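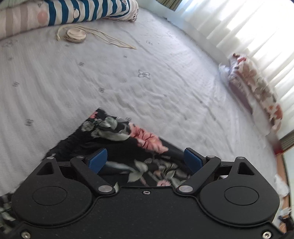

Fig. 9. Fingers open over a printed garment, ready for the first grab.

Section 4: Your first fabric session with the Brundwood hand gripper

Right, you've charged it, paired it and got through the finger check in section 3, so now for the fun bit. I always start people on clothes. Fabric shows up every bad habit you've got, and it won't smash if you let go too early!

Pick something light with a bold print. Flowers and leaves are lovely for this, as you can see the folds moving when you go back over your recording in Mikitz (plain black is a pain, save it for later). A bed makes a good surface and puts the work at a comfy height. A wrinkled sheet is fine.

Before you start

1. Wipe both blue finger pads with a slightly damp cloth and let them dry. Lint builds up on them faster than you'd think.

2. Look over the silver pivots. You want them free of threads. If you find one wound round a pin, open the fingers fully and tease it out with tweezers.

3. Check that the screws on the body are snug. Snug, mind -- I cracked a housing on my old Ristberg by leaning on the key, and that was a whole Saturday gone.

Note: A bit of pale dust on the black casing does no harm. Mine is never clean for more than five minutes.

Recording a pick

4. Drop the garment on the bed in a loose heap. Please don't arrange it nicely, we want the mess.

5. Hold the gripper above it with the fingers wide open and press the record button once. Wait for 2 short beeps.

6. Come down slowly until the pads sit either side of a ruffle or raised fold. Go for the fold, as flat cloth just slides away from you.

7. Squeeze gently until both pads have hold of the fabric, then pause for a slow breath. Mikitz uses that pause to mark where the grab begins, and if you rush it you'll be marking it by hand later (ask me how I know).

8. Lift, carry it over to a clear bit of the sheet, lower it and let go. Press record again to finish.

9. Have a look at the clip before doing the next one. If the fingertips wander out of view, go back to section 2 and redo the camera angle.

Caution: Keep cords, drawstrings and thin plastic bags well clear of the link arms. They can get pulled into the joints when the fingers close.

Caution: Keep your other hand out of the gap. The pads are soft but the arms behind them will give you a proper nip.

Bright windows

Strong daylight behind the bed can wash out part of the clip. Mikitz copes with a fair bit of it, but if the cloth itself looks pale and flat, turn so that the window is off to one side, or pull the heavier curtain across.

Storage

The internal card holds 3000 clips at the standard setting. I copy mine off every evening with the Pillai dock, and the light on the front goes steady green when it's safe to unplug. Don't pull the gripper out while it's still blinking -- you'll lose whichever clip it was on.

Folding with two grippers is covered in section 5.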